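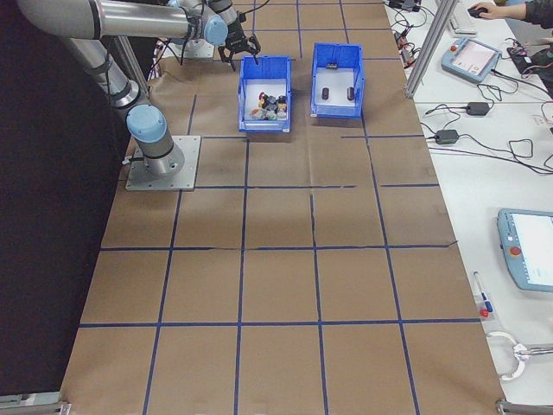 Wutwood software meeting
Tuesday, May 24, 2022, small meeting room

Present: Man-lok Ko (chair), Otakar Dvořáček (minutes), planning and perception groups
Apologies: Jirnden integration team

1. Minutes of the last meeting
Approved with one correction. Under item 4, the planner timeout should read 200 ms.

2. Actions carried over
Log rotation on the control PC is done. The driver update from Trenetti is still open. Otakar has asked for the release notes again and will hold the current version until they come.

3. Perception
The segmentation model was retrained on the bin set from March plus 178 new frames. Small dark parts are still merged with their own shadows when they stand near a bin wall. Lowering the depth threshold helped with this but brought back false detections on the front lip of the bins. Agreed to mask the lip in the bin model and leave the threshold where it was.

Man-lok asked if the tape grid is still used for the camera check. It is. The corner finder reads the tape crossings at startup and refuses to run if the reprojection error is too high. The error message doesn't say which crossing failed. To be fixed.

4. Motion planning
Of the 18 failed plans in last week's log, 15 were the same case: the grasp was valid but the wrist had no collision-free way out past the bin wall. The planner now checks the retreat path before it accepts a grasp. Planning takes longer as a result. The group was fine with that for now.

Cable clearance near the wrist is not in the collision model. Discussed adding a padded cylinder to the last links. Some disagreement on how large it should be. Otakar will try two sizes and report.

5. Control
The gripper node sometimes reports "closed" before the fingers stop moving. Looks like a stale status message. Man-lok will add a timestamp check and drop old messages.

Speed limits stay as they are until item 4 is merged.

6. Tooling
The Slaoui replay viewer now loads joint states and camera frames together. Still slow on long logs. Request to skip to the next planner error with one key. Accepted, low priority.

Calibration files must be committed with the config, not copied over by hand. Two branches had different camera offsets last week.

7. Other business
Pendant settings are to be written in the lab log whenever they are changed.

Actions
Otakar: Trenetti release notes, cylinder test
Man-lok: gripper timestamp check
Perception: lip mask, crossing number in error message
Planning: merge retreat check after review

Next meeting: same time in two weeks.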